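The Flusstead Wardens are an order of armored sentinels in the tabletop setting of Trorstead, sworn to guard the drowned causeways between the city of Flusstead and the salt marshes to its east. They are slow on the march and seldom leave a post once it has been assigned to them.[1a][2]

Each company is led by a Tidemarshal, who carries the bell of the house and may call a single retreat in each battle. Companies are accompanied by Lantern Bearers, whose light prevents marsh spirits from crossing a held line.[1b]
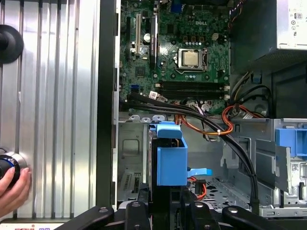 Vol. 7, p. 503

Wardens wear layered plate sealed with pitch and fight with long hooked spears. The hooks are used to drag riders and larger beasts into the water, where the weight of numbers tells against them. Veterans who have held one gate for seven winters receive a gray cloak and are excused from the yearly oath.[1b][3]

History

The order was raised after the Breaking of the Sluices, when the river houses lost the lower city in a single night. Its first muster numbered 1000 spears, drawn largely from the ferry guilds.

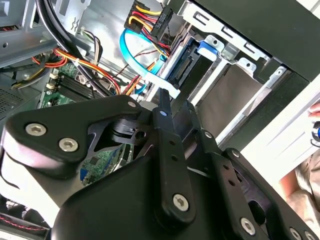 Most of these fell at the Siege of Flovwood, where the survivors held the timber gate until the spring floods forced the attackers to withdraw. The names of the dead are read aloud at every new muster.[2][4]

Rules

In play, a Warden unit that has not moved may ignore the first failed morale test of each round. It may not charge on open ground.[1c]
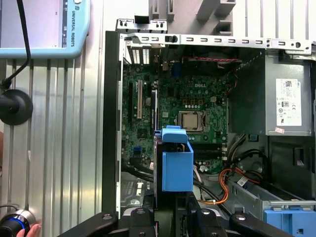 Workbench, parts and blue bracket

Later printings allow a Tidemarshal to pass this benefit to one neighboring unit.

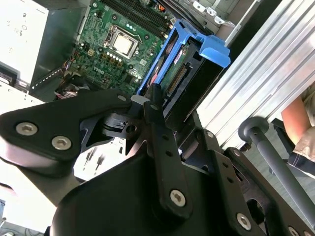 Entry by Krūmiņa

The Wardens are rarely fielded alone. They are most often paired with river scouts, who draw the enemy toward the held line.[3]

Related articles
Tidemarshal
Lantern Bearer
Siege of Flovwood
Breaking of the Sluices
Ferry Guilds of Flusstead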